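Trokby (planner)

From the Isness robotics pages

Trokby is a task and motion planner for two-armed robots. It sits between the perception layer (Jin) and the low-level joint controllers, and decides which arm does what, in what order, and by which path. Developed at Flilbridge. Written mostly in C++ with a Python layer on top for scripting. Part of the wider Isness toolset but can be run alone, with some work.

Name

No agreed origin. Early notes spell it Trokbi. Both spellings still turn up in config files and the parser accepts either.

Background

The first version was a plain pick-and-place queue. One arm at a time, fixed order, no replanning. Fine for blocks in a row, poor for anything else. Version 2 was a full rewrite and is the one meant by "Trokby" in most places now. Main change: both arms planned together in one search, so that an arm holding something is treated as busy but still movable. The old queue survives as a fallback mode and is still used for demos.

How it works

Jin sends a list of objects, each with a rough shape, a pose and a confidence score from 0 to 99. Anything scoring under 20 is kept as an obstacle but is never offered as a grasp target. Trokby then builds a support graph: what rests on what, what overlaps what. Objects at the top of a stack are free, the rest wait. A flat item with something lying on it can't be picked until the upper item has gone, unless the task says to move the pair together.

After that the arm assignment. Cost is reach distance plus a penalty for crossing the middle line of the table. Crossing is allowed, just dear. The path search runs last and is the slow part.

If the scene changes, the graph is rebuilt from scratch. Partial updates were tried and dropped, too many stale links.

Clutter sets

Testing is done on mixed tabletop layouts known as clutter sets. Small hard items, flat items, soft packaging, at least one overlap. Felt is the prefered surface as light objects slide less when touched.
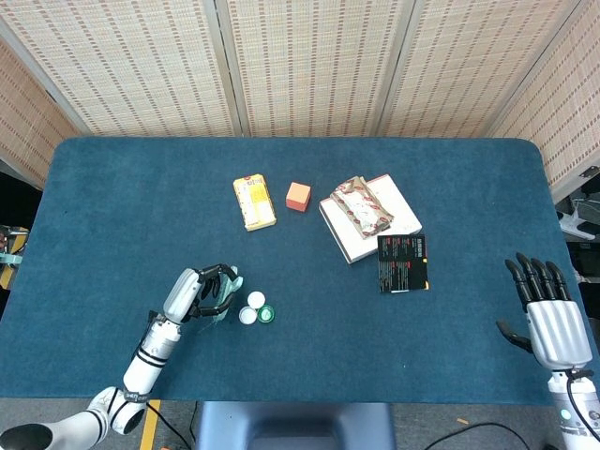 Mixed layout on teal-blue felt, left hand gripping a light-green plastic object. A crinkled wrapper and a black card both overlap the white item on the right.

Overlaps like these are the main thing the support graph has to get right. A wrapper is light and changes shape when pinched, so its pose is marked as soft and looked up again right before the grasp. Card edges are another trouble spot: thin, dark, easily merged with whatever is underneath. Jin tends to report a card and a book as one object, and Trokby has no means of splitting them. It can ask for a second look from a different head angle, which helps sometimes.

Bottle caps count as small rounds. Close together they are treated as a cluster, and the planner picks the outermost first to leave room for the fingers.

Hand handling

The planner doesn't deal with single fingers. It picks from a short list of hand shapes (pinch, wrap, flat, rest) and leaves the closing to the hand's own controller. The idle hand goes to rest, fingers open, and is held as a fixed obstacle until needed. A holding hand is given a bigger safety margin, which covers the held object too. Margin size is set per task, the default is generous and makes tight tables look unsolvable when they aren't.

Tooling

Plans can be replayed in a viewer, step by step, with the support graph drawn alongside. Logs are plain text, one line per decision. Long runs make very long logs. There is a filter script but it lives in the Isness repository, not the Trokby one, and people miss it.

Known problems

See-through plastic. Depth readings come back patchy and the shape is often guessed too small.

Cables on the floor are not modelled at all. Joint limits keep the arms above table hieght in most tasks.

Fallback mode ignores the support graph. Don't use with stacks.

Replanning while both hands are full can stall. Workaround is to set a put-down spot by hand in the task file.

See also

Jin (perception)
Isness task files
Clutter set
Support graph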